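Flindmont's old desktops are getting a second life

October 23, 2026

I've been following the computer refurb project at Flindmont since August, and I finally have good news to share! The shop has now taken in 416 used desktops, and the first 48 go out to families next month. I stopped by while one of the Dell towers was open on the bench, lid off and lying on its side, and got a bit carried away looking at the insides (so many cables!).

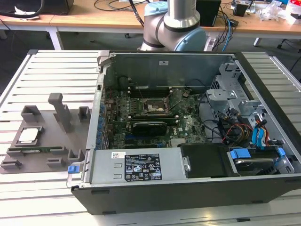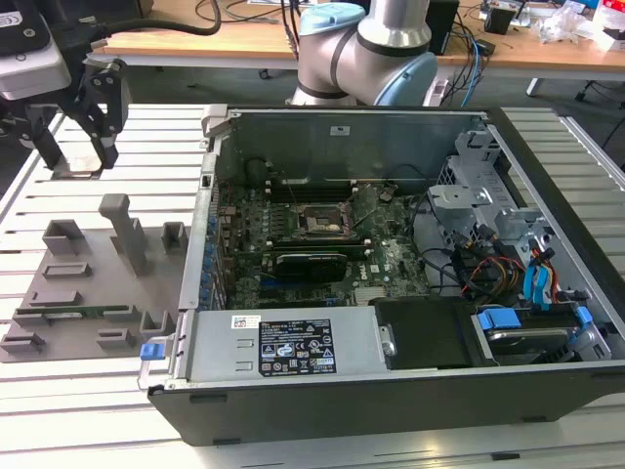
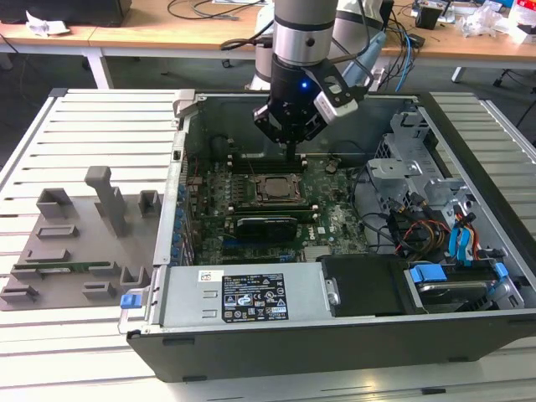 Side panel off, power supply and graphics card still in place.

Want to drop one off?

Bring your old tower to the Trinis building, back entrance. Laptops are fine too, but please leave the printers at home. They're also trying to raise $3,000 for new memory and drives, and they're at $1,822 so far. I've got an old desktop in my closet, so I'll be bringing that over myself.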